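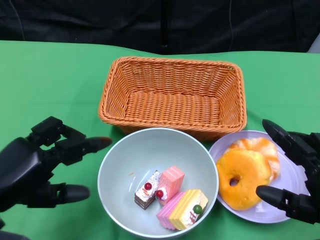
Play cake slices in a bowl, with the orange basket behind.

Lolik Pretend Bakery Set, reviewed

I was ready to dislike this one. Toy food mostly gets bought by adults who like how it looks on a shelf, and the Lolik box leans hard on that, with a lot of talk about imagination and very little about what happens when a four-year-old stands on an éclair.

We had the set for 12 days. My niece and her friend got first go, and I stayed out of it apart from fetching snacks.

The paint is better than I expected. One slice went through the dishwasher by accident and came out the same color. The Patwary set we tried in May lost its frosting on the first wash, so fair enough, a point to Lolik.

The rest I'm less sure of. The instruction leaflet suggests seven "learning games," and five of them are sorting by color with a different title. The girls ignored all of it and opened a café with terrible service. They'd have done that with rocks.
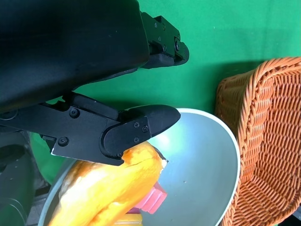 Over the bowl.

My bigger complaint is storage. The box tears the first time you open it and there's no bag, so you'll need to find a container of your own. Any bowl or basket will do, but at this price I'd like something with a lid.

Hülya Ersoy, who runs the play corner at our library, likes the set more than I do. She says the pieces are easy for small hands to grip and don't roll under things. I'll give her that, though she didn't have to pay for it.

Buy it on sale if your kid already plays shop. If not, I doubt a cherry on top will change their mind.

Reviewed 8 September 2023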